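Topic: Carpet tile as a table cover for craft fair booths?
Board: Selling in Person

rowanberry_soap
Posted 2021-06-12

I have my first indoor fair coming up and the hall only supplies bare folding tables. I sell bar soap and a few lotion tins. A cloth slides every time somebody leans on it and I spend the whole day pulling it straight. A friend suggested cutting a piece of low pile carpet to the size of the table top and taping it underneath. Has anyone done this? Does it look cheap? I would also like to know how people handle the back of the booth. The organizer says pipe and drape is extra and I'm not sure it's worth paying for.

kilnside
I've used carpet for two seasons. I sell mugs, and it has saved more than one from rolling off. Get the flat kind with no loops. Loops catch on anything rough, and unglazed feet are rough. Mine is charcoal and came as a roll end from Roso. The store cut it for me at no charge, which they may not do everywhere.

Do not tape it with duct tape. It leaves glue on the table and the hall will bill you. Use spring clamps at the corners and hang a plain cloth skirt off the front.

tallgrass_tom
I'll disagree. Carpet is heavy, it doesn't fold, and it holds every bit of dust and lint. With soap you will get crumbs in it from the first hour and you won't get them out without a vacuum. A fitted spandex cover weighs nothing, doesn't slide, and goes in the wash. I paid more for mine than carpet would cost and I would do it again.

kilnside
Spandex is fine until you put something heavy in the middle and the whole thing puckers. I tried one before the carpet. A lint roller takes care of the crumbs.

rowanberry_soap
Thanks to both of you. The crumbs are a real concern. My bars are wrapped except for the testers, so maybe I could keep the testers on a tray. What about color? I was thinking navy because my labels are cream.

mapleandmoth
Navy is good. I use dark blue and most things stand out on it. Drape is worth it in my opinion, at least indoors. Without it the customer is looking at the back of the next booth and whatever that person has stacked up there.

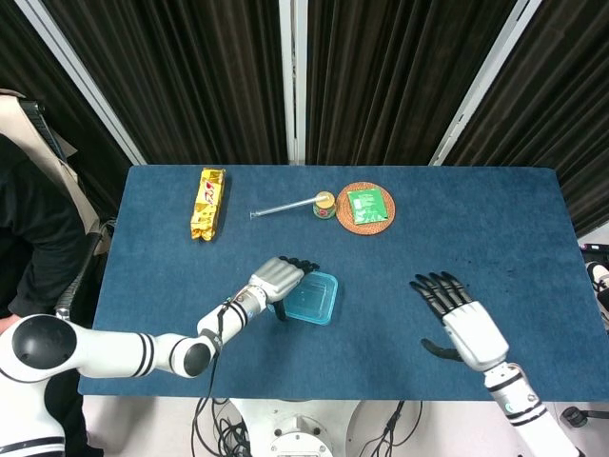
On the cost of drape, ask for the price per panel before you agree to anything. At the Omau hall they quote the whole back wall even if you only need half of it, and you have to ask for the smaller price. Mine is brown-black and pleated, and the pleats do a lot to hide creases from storage. A flat sheet shows every fold. If you look at the snack wrapper, the gold and yellow really pops against the blue, so cream labels should have no trouble. The mottling in the blue helps too. Lint shows less on that than on a solid color.

tallgrass_tom
The drape looks good, I'll give you that. The white posts would bother me though. I'd want black ones, or have the fabric cover them.

mapleandmoth
You can get sleeves for the posts. I never got around to it. Customers look at the table.

ferncreek_prints
Coming at this from a different direction. Check the fire rules before you buy any fabric or carpet. Our county fair wants a flame retardant tag on anything that hangs, and one year they walked the aisles in the morning and made people take things down. Menon sells drape with the tag sewn in. If you make your own you need the spray and the certificate that goes with it. I don't know that they care about what's on the table, but ask.

rowanberry_soap
I did not know about that at all. I'll email the organizer tonight. Would renting make more sense for the first one?

ferncreek_prints
If you only do one or two a year, rent. If the hall owns the drape then the tag is their problem.

kilnside
Agree on renting the drape. Buy the table covering either way. You'll use that at every show.

stillwater_beads
I'm with Tom on the carpet question, for what it's worth. I did a 7 hour show in April with a carpet topped table and spent a good part of it picking seed beads out of the pile. I'd brought 200 little bags and one of them split. Soap is different, I realize. But think about what happens when something spills. Lotion in carpet is not coming out in the parking lot.

rowanberry_soap
Lotion is a good point. I could put the tins on a wooden riser and leave the carpet for the bars.

tallgrass_tom
Or get the spandex.

kilnside
A riser will work. Put rubber feet on it so it sits flat. Nimano has them in small packs, in the drawer hardware aisle.

rowanberry_soap
Update. The organizer wrote back. Drape has to be tagged, table coverings don't, and I can rent just the back wall without the sides. I'm going to do that and get a navy remnant cut this week. If it's a mess I will try the spandex for the fall show. Does anyone bind the cut edge, or do you leave it raw?

kilnside
Raw on the back, iron-on binding on the front. Let it cool before you bend it over the edge.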